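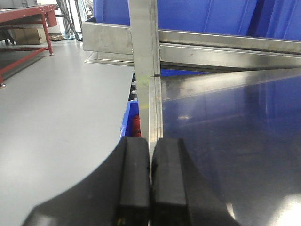

Stainless steel post, upright.

Specify the grade, or stop calling it stainless

Most drawings for shop and kitchen fittings still carry the words "stainless steel" and nothing more. I think a drawing that says only this should be sent back. The term covers a large family of alloys, and the members of that family behave quite differently once they are fixed to a wet floor and cleaned every night.

The usual choice is between 304 and 316. The second contains molybdenum, normally two to three per cent, and resists chlorides better. Indoors, in a dry shop, 304 is enough. Near the sea, beside a pool, or anywhere a bleach-based cleaner is used and not rinsed off, it may start to pit. The 400 series grades, of which 430 is the common one in fittings, are cheaper and contain little or no nickel. They have their place in splashbacks and appliance panels. They do not belong at the foot of a counter leg.

When the grade is left out, the supplier chooses it. This is not dishonest. A buyer who asks for stainless and accepts the lowest price has been given what was asked for. The fault is in the document.

I looked after fittings at the Parkelby site for 11 years, and in that time we replaced one run of 152 uprights in full. The order had said "brushed stainless". The tops were sound. The bases had pitted where mop water sat behind the cover plates, and the pits held dirt that no amount of scrubbing would shift. The fault showed after the second winter, by which point the warranty had ended. The difference in price at the time of order would have been small beside the labour for taking them out.

Finish deserves the same treatment. "Brushed" describes an appearance and says nothing of how rough the surface is. A coarse grain holds salt and grease, and a horizontal grain holds more of both than a vertical one, as water does not run off it. A roughness figure of 0.5 micrometres Ra or better is a common limit for outdoor work near the coast. It can be measured on delivery with a hand-held gauge. The word "brushed" cannot be measured with anything.

Gertraud Gasser, who ran purchasing at Lasby until December, used to object that naming the grade narrows the field and pushes up the cost. On the first point she was right. On a tender for the Grulia canteens, 7 firms priced the loose wording and fewer priced the tight one. I would still take the shorter list. Prices for unlike goods can't be compared, and a long list of them is of no use to a buyer.

There is a fair argument against going too far the other way. Some designers now write 316 on everything, down to coat hooks in a heated corridor. That is waste, and it hides the places where the better alloy matters. Grade should follow exposure, item by item, and the schedule should state the cleaning product as well. If the cleaning contract changes, somebody then has a line to check it against.

Ask for the mill certificate too - and file it where the maintenance staff can find it.

Related items
Cover plates and standing water
What the Ryu handrail tender got wrong
Reading a mill certificate
Bleach, rinsing and the night shift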